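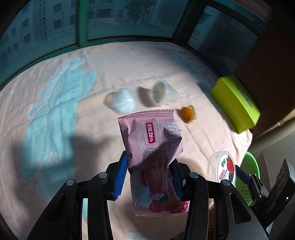
Torwartwertung in der Amateurliga: Wie gewichtet ihr Paraden gegen Strafraumbeherrschung?

Forum > Spielanalyse > Bewertung und Statistik

Senga_Jardine
Ich führe seit dieser Saison die Einzelbewertungen für unsere erste Mannschaft (Halliday, Bezirksebene) und komme bei den Torhütern nicht weiter. Feldspieler bewerte ich nach einem festen Raster: Zweikämpfe, Passquote unter Druck, Laufwege gegen den Ball. Das funktioniert leidlich. Beim Torwart habe ich bisher zwei Kategorien, »Linie« und »Strafraum«, jeweils 50 Prozent. Ergebnis vom letzten Spiel gegen Tredeck: Unser Keeper hält dreimal stark auf der Linie, kommt bei zwei Ecken nicht raus, wir verlieren 0:2. Nach Raster eine 5,5. Der Trainer hätte ihm eine 7 gegeben.
Frage also: Welche Gewichtung nehmt ihr, und bewertet ihr Gegentore überhaupt?

mdunbar
Gegentore als eigene Größe würde ich streichen. Die Zahl der Gegentore misst die Mannschaft. Entscheidend ist, welche Qualität die Schüsse aufs Tor hatten. Wir arbeiten mit drei Stufen:
A – muss gehalten werden (zentral, über 16 Meter, freie Sicht)
B – offen
C – nicht zu halten (Querpass vor dem leeren Tor, abgefälscht aus kurzer Distanz)
Gehaltenes A gibt nichts, kassiertes A gibt deutlichen Abzug. Gehaltenes C gibt viel, kassiertes C ist neutral. B liegt dazwischen.
Zur Gewichtung: 40 Linie, 35 Strafraum, 25 Spielaufbau. Der Aufbau fehlt bei dir komplett.

Keeperschule_Nord
Aufbau mit 25 Prozent auf Bezirksebene halte ich für zu hoch. Die meisten Plätze lassen das gar nicht zu. Bei uns wird jeder zweite Abstoß lang geschlagen, weil der Trainer es so will. Dann bewertet man die Anweisung und nicht den Spieler.

mdunbar
Auch ein langer Abschlag hat ein Ziel. Kommt er in die vorgesehene Zone oder nicht? Das lässt sich erfassen. Über 300 lange Bälle haben wir in der Hinrunde notiert, die Streuung zwischen unseren beiden Torhütern ist erheblich.

Senga_Jardine
Wie legst du die Zone fest? Pro Spiel neu oder einmal für die Saison?

mdunbar
Einmal für die Saison, Halbraum links und rechts, jeweils zwischen Mittellinie und 25 Meter vor dem gegnerischen Tor. Starker Wind wird vermerkt, die Bälle bleiben aber in der Wertung.

Telma C.
Ich widerspreche der Einteilung in A, B und C. Das Problem ist der Beobachter. Wir haben dieselben 2 Spiele von zwei Leuten unabhängig einstufen lassen, vom selben Video. Bei den A-Schüssen waren sie sich fast immer einig, bei B und C kaum. Wer das Tor fallen sieht, stuft den Schuss im Nachhinein eher als unhaltbar ein, wenn er den Torwart mag. Umgekehrt genauso.
Abhilfe: Video beim Schuss anhalten, Stufe notieren, dann erst weiterlaufen lassen.

mdunbar
Einverstanden, anhalten machen wir auch. Bei Abfälschern geht es allerdings nicht, da muss man den Verlauf sehen.

Telma C.
Dann gehören Abfälscher in eine eigene Spalte und werden nicht gewertet.

Keeperschule_Nord
Damit verschenkt man die Reaktionsparaden. Ein Torwart, der nach einem Abfälscher noch umspringt und die Hand dranbekommt, hat etwas geleistet. Das kann man nicht mit »nicht gewertet« abtun.

Nandi_S
Zur Strafraumbeherrschung, die bisher untergeht: Zählt ihr nur die Aktionen oder auch die unterlassenen? Im Fall von Senga ist genau das der Punkt. Zwei Ecken, kein Herauslaufen, zwei Gegentore. In einer reinen Aktionsstatistik taucht das nicht auf, der Torwart hat dann 100 Prozent gefangene Flanken.
Ich erfasse jede hohe Hereingabe, die im Fünfmeterraum herunterkommt. Dazu drei Werte: herausgekommen ja/nein, Ball geklärt ja/nein, Abschluss des Gegners ja/nein. Über die Saison waren das bei mir 780 Einträge, verteilt auf alle Altersklassen. Pro Spiel dauert das am Video keine Viertelstunde.

Senga_Jardine
Das ist brauchbar. Bei der ersten Ecke stand allerdings ein Gegenspieler direkt vor ihm und hat ihn gesperrt. Kein Pfiff. Wie trägst du so etwas ein?

Nandi_S
Vermerk »gesperrt«, halber Abzug. Einen Pfiff brauche ich dafür nicht. Ein Teil der Verantwortung bleibt beim Torwart, er muss sich vorher Platz verschaffen oder einen Verteidiger zuordnen.

Keeperschule_Nord
Halber Abzug ist willkürlich.

Nandi_S
Jede Gewichtung ist willkürlich. Sie muss nur über die Saison gleich bleiben.

Agnes_C
Kurze Ergänzung zur Software, falls das interessiert: Todow kann eigene Kategorien mit Abzugsfaktoren, der Export als Tabelle ist aber umständlich. Tameo exportiert sauber, erlaubt dafür nur ganze Noten. Ich schneide in Tameo und rechne in der Tabellenkalkulation.

Senga_Jardine
Danke. Ich habe das Tredeck-Spiel neu gerechnet: 45 Linie, 40 Strafraum, 15 Aufbau, Schussstufen nach mdunbar, Hereingaben nach Nandi mit halbem Abzug für die erste Ecke. Ergebnis 6,2. Der Trainer bleibt bei seiner 7.

mdunbar
Lass ihn die Schüsse einmal selbst am Standbild einstufen, ohne dass er deine Werte kennt. Die 15 für den Aufbau finde ich weiterhin zu niedrig.

Senga_Jardine
Mache ich nach dem Training. Die Tabelle mit beiden Varianten stelle ich im April hier ein, dann sind genug Spiele drin.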